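Ticket 1129
Subject: Cloudy patches on pale worktop, utility room
Status: Closed
Opened by: Catriona Kerr
Product: Fung worktop, matt, colour Chalk
Branch: Plodbridge

Original message

Hello. We had a Fung worktop in Chalk put into our utility room in June and it has started going cloudy. It is the long run between the sink and the back door, where the washing gets folded. When I wipe it down it looks fine, then it dries and there are dull patches with a whiter edge, a bit like a tide mark. They are worst near the sink but there is one right at the far end as well, where nothing wet ever gets put down as far as I know.

I clean it with a microfibre cloth and Idside surface spray. I have not used bleach or cream cleaner on it. The care leaflet says warm soapy water or "a suitable mild cleaner" and the spray says it is suitable for kitchens, so I assumed that was all right. The door side gets sun in the afternoon and that is when I notice it most. By the evening with the ceiling light on you can hardly find the marks.

I would like to know whether this is a fault or something I can get off. If it is a fault I would rather know now, before the tiler comes to finish the splashback.

Catriona Kerr

Reply from Hurnamden support desk

Thank you for getting in touch. Before we send anybody out, could you let us know the following.

Are the patches rough to the touch, or can you only see them?
Is your water hard?
Do you rinse after using the spray, or leave it to dry?
Is there any swelling along the joint or at the front edge?

If there is swelling, please stop using the sink on that side and tell us straight away. Otherwise it is fine to carry on as normal.

Reply from customer

Not rough, except next to the tap, where there is a slight grittiness if I run a fingernail over it. Everywhere else I can only see them.

Water is hard, yes. The kettle needs doing every couple of weeks.

I don't rinse. The bottle says no need to rinse.

No swelling. I ran my hand along the front edge and the joint and both feel flat. The sealant behind the tap has a small gap in it but I think that was there from the start - I can't be sure.

Reply from support desk

From what you say it sounds like two different things on the same worktop. The gritty part by the tap is most likely limescale. The dull patches further along are more likely to be cleaner that has dried on the surface and built up over time. Matt finishes show this more than gloss ones, and pale colours show the edge of each patch.

Please try this on one small area first, at the far end by the door:

1. Clear the worktop and wipe off any crumbs or lint with a dry cloth.
2. Fill a bowl with warm water and add a small drop of washing-up liquid. Less than you would use for dishes.
3. Wipe the test area with a soft cloth, wrung out well.
4. Wipe again with clean warm water and nothing in it.
5. Dry straight away with a clean tea towel. Do not leave it to air dry.
6. Do steps 3 to 5 a second time.

Leave the spray off the test area for the time being. Look at it the next afternoon when the sun is on it, as you have been doing.

Please don't use vinegar, a scouring pad or one of the white sponge blocks. The sponge blocks will take the marks off but they polish the matt surface, and you end up with a shiny patch that can't be put right.
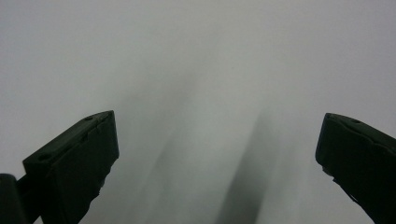
Customer update

Did the test area at the door end on Tuesday, twice over as you said. The first rinse water came up slightly milky, which surprised me as I had wiped the whole thing down that morning. Looked at it the next day at four o'clock. The patch has gone from the bit I washed and there is a clear line where I stopped.

I have now done the rest of that run. It took 2 bowls of soapy water and a lot more plain water than that, plus every tea towel we own. Most of it has come up well. Still to sort:

- the gritty area by the tap, no change
- a faint ring near the socket, about the size of a mug base, which I think may be older

I also did the short piece on the other side, where the washing basket sits. I hadn't noticed anything wrong with it, but it looks a shade lighter now.

Reply from support desk

Good, that does point to residue, so there is no fault in the board on that part.

For the limescale by the tap, use a cloth dampened with a limescale remover that is marked as safe for laminate. Put it on the cloth and not on the worktop. Hold it on the area for 2 minutes, wipe off, rinse with plain water and dry. Keep it off the tap finish if you can, and off the sealant. You can repeat it once on another day if there is still some left. Please don't leave it on for longer to save doing it again.

On the ring by the socket, a dull ring from a cup will usually wash out over a few cleans. If it looks darker than the rest, or the surface feels dipped, it could be a heat mark and that would not come out. Heat marks are not covered, I'm afraid.

About the gap in the sealant: this should be filled whatever the cause. The guarantee on the fitting runs for 18 months, so we will do this at no charge. Please keep the area behind the tap as dry as you can until then, and ask your tiler to wait until it has been done. If the tiles go on first we can't get the old bead out cleanly.

Customer update

Limescale done, needed the second go. It feels smooth now. There is still a very slight shadow if you get your head down level with the worktop, but I am not going to be folding towels from down there so I will leave it.

The ring is fading. It isn't dipped.

The fitter came this morning and redid the sealant behind the tap and along the back as far as the corner. He said to keep it dry overnight. The tiler has been put back to next week.

One more question. Can I go back to the spray at all? I have most of a bottle left and another in the cupboard.

Reply from support desk

You can use it for the odd sticky mark, as long as you go over it afterwards with a damp cloth and dry it. For the daily wipe please stick to water, with a little washing-up liquid when it needs it. The spray will be fine on the sink and the tiles.

I have passed a note to the people who write the care leaflet about the wording "suitable mild cleaner", as you are not the first to read it that way.

Closing this ticket. If the dull patches come back within a month with plain water only, reply to this message and it will reopen under the same number.

Resolution: cleaner residue and limescale, removed by customer. Sealant behind tap replaced. No board fault found.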